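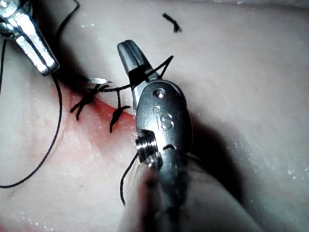

Tultcombe Suturing Skills Group
Minutes of the May meeting

Present: Encarnación Bustamante (chair), Patricio Barroso, Rocío Segura, Debashish Matubbar
Apologies: Deisy Quintero
The meeting opened at 10 a.m. in the Drinley room.

1. Minutes of the last meeting
Agreed with one change. Item 4 should read "curved needles", not "needles".

2. Supplies
Rocío reported that the black thread order from Valcárcel came to 765 dollars, delivery included. The second box has not arrived. She will call them again. Debashish asked for a separate container for used needles at each station -- agreed.

3. Closing a short incision
The group went over the order of work: needle through both edges, thread drawn up, knot tied, tails trimmed. Patricio wants the needle to go in upright to the surface and at the same distance from the edge on both sides. Slack thread should be laid well away from the wound before the knot is started.

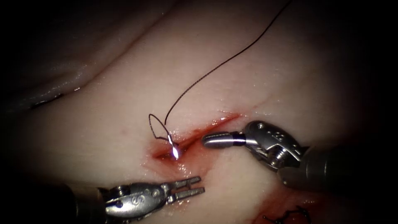
Rocío disagreed on the last point and said that beginners lose track of the thread when it is too far off, and that she would sooner see it kept in one open loop close by. Patricio will put both ways in the handout and let the tutors choose.

4. Knots and tails
Long tails are still getting caught in the next stitch. Tutors are to ask for a trim after every knot,

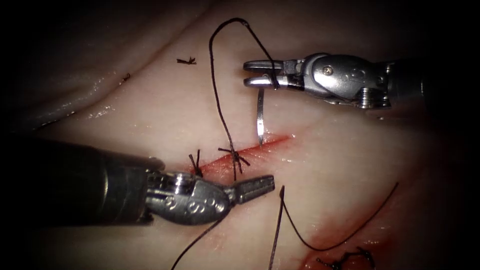
and the needle is to be held where its point can be seen until the next bite is taken. Debashish would like spacing marked on the score sheet as well. Left for next time.

5. Score sheets
There are 15 sheets still to be marked from the Alum session. Encarnación and Deisy will split them.

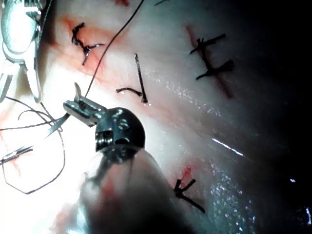
Stitches that sit flat but are unevenly spaced get half marks, as before. A loose knot gets none.

6. Other business
The handout needs a new cover page. Rocío to send the old file to Patricio.

Closed at 11:20 a.m.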